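Rorside Tool Library, progress report no. 2
To: Lev Karpenko, Maksymiv Fund
From: Nadiia Koval
December 11, 2018

Lev, sorry this is short, we open again in an hour.

Money first. Spent 2,363 of the grant so far. Most of that went on the Stornus drills and the blade order. Receipts in the shared folder, except the Beretti one for the sander belts, they still owe me a proper invoice. Chasing.

Members: 68 signed up and paid. Target was 400 loans by the end of December and we will miss it. Ladders and carpet cleaner go out constantly, the garden stuff is dead till spring. Would like to talk about moving the target to a loans-per-member number.

Repairs. Backlog down to 20 items. Two circular saws scrapped, not worth the parts.

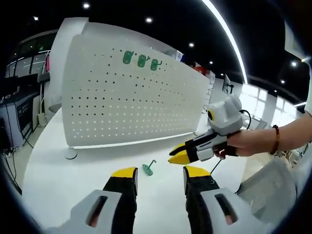
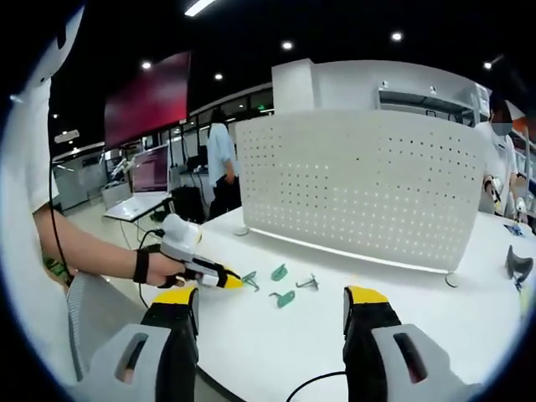
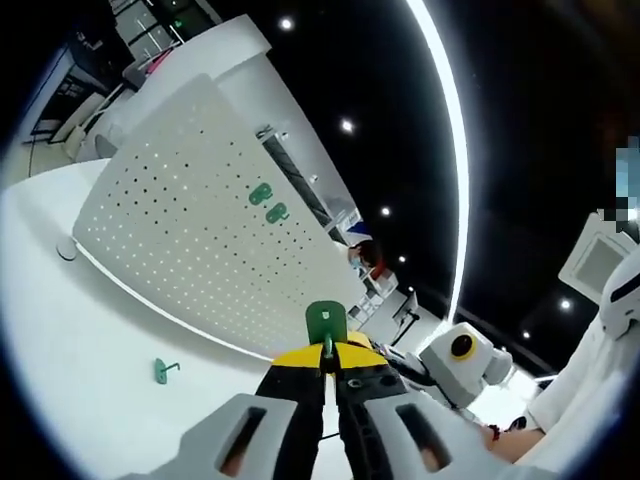
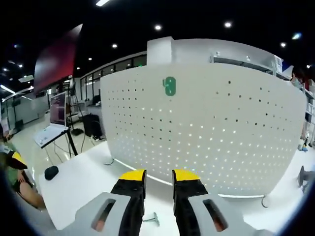 Returns are still the weak spot. Things come back on time mostly, but then sit in the crate by the door and the next borrower is told it's out. Checked the log against the shelves last week and found nine tools marked "on loan" that were in the building. So: everything small gets a fixed spot on the wall. White pegboard with the green plastic hooks, same as in the first picture, tool outline drawn behind each one. Empty outline = it's out. Bigger tools stay on the racks with a tag. I priced enough board for the hand tool wall and it fits in what's left under fittings, so no extra ask there.

Late fees: dropped them in the evening group as a trial. No difference so far either way. Will keep it going one more month and then decide.

Not done: the safety handout (drafted, needs somebody to check the chainsaw page), the second key for the side door, and the online catalog, which is stuck becuase half the photos are missing. I'd rather launch it late than with gaps.

Need from you: ok on the target change, and wether the insurance renewal can come out of this round or has to wait for the next. The broker wants an answer before the holidays.

Nadiia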